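Este site utiliza cookies para melhorar a sua experiência de navegação. Ao continuar, está a aceitar a nossa política de cookies. Aceitar | Saber mais

Como seguir um navio desde terra: guia para quem gosta de ficar no paredão a olhar

Comecei nisto há uns bons anos, num fim de tarde de julho, quando vi passar um graneleiro enorme ao largo e me apercebi de que não sabia rigorosamente nada sobre ele. De onde vinha? O que levava? Porque estava ali parado, virado para o lado contrário dos outros? Fui para casa com a cabeça cheia de perguntas e desde então nunca mais consegui olhar para o mar sem querer saber o nome de tudo o que lá anda (a família já se habituou, coitada). Muita gente me escreve a perguntar como se faz, por isso resolvi juntar tudo numa página só.

O que precisa de levar

Uns binóculos 7x50 ou 8x42 chegam perfeitamente. Há quem compre logo uns de 20 aumentos e depois se queixe de que a imagem treme toda, e treme mesmo, a não ser que os monte num tripé. Leve também um caderno, um lápis (a caneta falha-me sempre com a humidade) e o telemóvel com a bateria cheia. Um casaco, mesmo no verão. Acredite em mim quanto ao casaco.

Passo 1: escolher o sítio e a hora

Procure um ponto alto com vista para o canal de entrada ou para o fundeadouro. O meu preferido é o miradouro de Grimwood, que tem um banco virado mesmo para onde é preciso. De manhã cedo a luz costuma ser mais limpa; ao meio-dia, com calor, o ar por cima da água fica a tremer e os nomes na proa tornam-se ilegíveis. Veja a tabela de marés na véspera. Nos portos pouco fundos, os navios carregados entram perto da preia-mar, e é aí que vale a pena lá estar.

Passo 2: perceber que tipo de navio é

Antes de tentar ler o nome, olhe para a silhueta. Um petroleiro tem o convés corrido, com tubagens ao centro e uma pequena grua a meio para as mangueiras. Um graneleiro mostra as tampas dos porões em fila, às vezes com gruas entre elas. O porta-contentores reconhece-se sozinho, e o navio de transporte de automóveis parece uma caixa de sapatos a flutuar, sem ofensa para quem lá trabalha! Repare ainda na altura a que o casco sai da água: se vê uma larga faixa de tinta vermelha, o mais provável é que venha vazio ou em lastro.

Passo 3: confirmar pelo AIS

Os navios maiores transmitem a sua identificação por rádio, num sistema chamado AIS, e há vários mapas gratuitos na internet que mostram essas posições. Abra o mapa, procure a zona onde está e toque no símbolo que corresponde à direção em que olha. Aparecem o nome, a bandeira, o comprimento e o destino declarado. Atenção ao destino, que é escrito à mão a bordo e nem sempre é atualizado. O primeiro navio que identifiquei assim foi o Lallside, com 145 metros, e ainda tenho a página do caderno onde o escrevi com três pontos de exclamação.

Passo 4: tomar nota

Aponte a hora, o nome, o tipo, o rumo e o estado do mar. A Chunhua Guo, que me ensinou metade do que sei, acrescenta sempre a cor do casco e da chaminé, e tem toda a razão, porque os navios mudam de dono e de nome e a pintura antiga ajuda a reconstituir a história. O meu caderno vai já com mais de 2345 registos, muitos deles do mesmo rebocador, o Fulow, que passa à minha frente a toda a hora e que eu insisto em apontar.

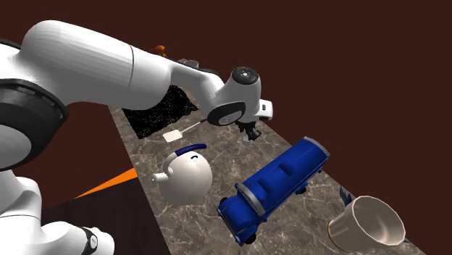

Quando chegar a casa, passe as notas para uma folha de cálculo enquanto ainda se lembra do que quis dizer com aqueles rabiscos. Eu uso uma coluna para o número IMO, que tem sete algarismos e acompanha o navio a vida inteira, mesmo quando o nome muda. É por esse número que deve pesquisar mais tarde.

Passo 5: interpretar um navio fundeado

De dia, um navio fundeado iça uma bola preta à proa. Em geral fica aproado à corrente ou ao vento, conforme o que puxar mais, e por isso roda com a maré. Se um deles estiver virado ao contrário dos vizinhos, pode ser só por estar mais leve e apanhar mais vento. O Junhao Xiong passou 60 minutos comigo a ver o Pan dar meia-volta sobre a âncora, e garanto que foi uma bela hora, com café do termo e tudo.

Uma última recomendação: respeite as vedações do porto e não suba aos molhes com ondulação, por muito apetecível que seja a vista. Se tiver dúvidas sobre um navio que viu, mande-me a hora e o local, que eu vou ao caderno ver se também o apanhei.

Categorias: Navios e portos, Guias práticos

© Caderno do Paredão. Todos os direitos reservados. Contacto | Voltar ao topo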